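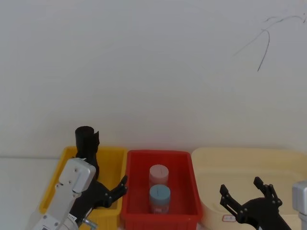 2024-07-06, bench 2, sorting cell

Okay, writing this up while I'm still annoyed, because if I leave it I'll make it sound tidier than it was.

Short version: the left arm stopped dead in the middle of a run, the Ostermann controller threw a 411 (joint torque over limit), and when I cleared it the arm moved before I'd asked it to. It didn't go far or fast, but my hand was on the rim of the yellow bin when it happened. No contact. I hit the stop anyway and then stood there swearing at it for a bit.

Longer version. We were doing the usual jar sort, red bin in the middle as the source, yellow on the left, cream tray on the right. The plan was 100 cycles without touching anything, so that I could finally sign off the new gripper fingers. We got to cycle 18. The left arm was heading down toward yellow and it clipped the rim where yellow and red overlap. I heard it more than saw it, a flat plasticky knock, and then both arms froze and the light went amber.

So far so good! That's what it's meant to do. The torque limit did its job and nothing got bent.

The bad bit is the recovery. I pressed acknowledge on the pendant, expecting it to sit there and wait for a resume like it always has, and reached in to nudge the yellow bin back to the left. The arm lifted a few centimetres and swung out toward its hover point. Slow speed, but I hadn't pressed resume. I'm sure of that, and the log agrees with me: acknowledge is there, resume isn't, and the move starts 1,116 ms after the acknowledge. I'd had just enough time to decide it was safe.

Tamsin had a look at the config with me after lunch and found it pretty quickly. When we moved the cell over to the Plilitz task runner, the recovery block came across with "retract on acknowledge" switched on. On the old setup that was off. It's a sensible enough option if you've got a fenced cell and a door switch, but we've got an open bench and me leaning over it, so no. The worst part is I did the migration checklist myself and there's no line on it for recovery behaviour. There is now.

Things I got wrong, for the record:

- Reached in on an amber light. I know the rule is arms disabled first. I've got lazy about it because the old behaviour let me.
- Bins weren't fixed down. They creep. I'd been pushing them back by eye between runs and calling it fine.
- Didn't re-test fault recovery after the software change, only normal running.

What we changed this arvo:

1. Retract on acknowledge is off for both arms. Saved, power cycled, checked it was still off afterwards (it was, but I wanted to see it).
2. Raised the left arm's approach height over yellow so it comes in well above the rim and then drops straight down.
3. Put in a temporary rule that the stop gets pressed before anyone's hand goes near the bins. Sign taped to the pendant in very large texta.

Then we faked the fault on purpose. Tamsin held a foam block in the path with the long tongs, both of us standing well back, low speed, and let the left arm lean on it until it tripped. Acknowledge: nothing moved. Waited a full minute. Still nothing. Resume: it retracted and carried on. Did the same on the right and it behaved too. I haven't tried it with both arms tripping at once and I'd like to before anyone calls this closed.

Still don't love the clip itself. The Raneo fingers are a touch longer than the old ones and I'm fairly sure the tool length in the left arm's file is still the old number. That would put the tips lower than the planner thinks they are, and would explain why only the left one is knocking things. Haven't measured it yet. If anybody gets to the bench before me, please don't "fix" the number by guessing, use the gauge in the second drawer.

Anneliese, two for you when you're back on site. Can we get the Prunditz bin locators out of the store and bolted down instead of me shuffling plastic around? And can you check whether the cell next door got the same recovery block? It was migrated off the same template and I'd bet a coffee it's got the same switch on. I've left a note on their pendant and told them in person, but I don't have the login to look.

Near miss form is in. I put it down as a near miss and not a nuisance stop, Tamsin agreed, happy to argue about it.

No more sign-off runs until the tool length is measured. The count goes back to zero, which hurts. The September demo date is still fine as far as I can tell.

Left arm file backed up before I touched anything, it's in the usual folder with "pre411" on the end.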